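Okay, so I'd been living in Rirkby for all of 14 weeks when the lake left.

I mean it left. I went out with my coffee at six in the morning and Lake Statina, which had been sitting at the bottom of my yard minding its business since the last ice age, was a big bowl of mud with a rowboat lying in it. My rowboat! I'd only just paid it off.

Nayara Xavier from next door was already down there in her rubber boots, poking at things with a rake. "It did this to my grandmother too," she yelled up at me. "Every 70 years. It comes back in February."
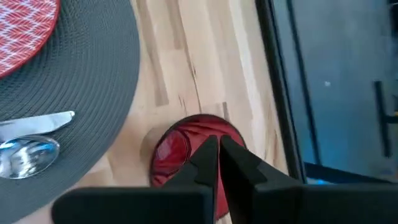

"Comes back from where?" I yelled.

She shrugged and kept raking. By noon the road was packed with cars, and a TV crew from Drellero wanted to know how I felt (muddy, mostly). A geologist let 1,262 feet of cable down a crack in the lake bed and never felt it touch anything. He reeled it back up dry, looked at it for a long while, and went to sit in his van.

That night I dragged the boat up to the porch and tied it to the railing with two good knots. Then I lay in bed with the window open, and way down under the house I could hear waves.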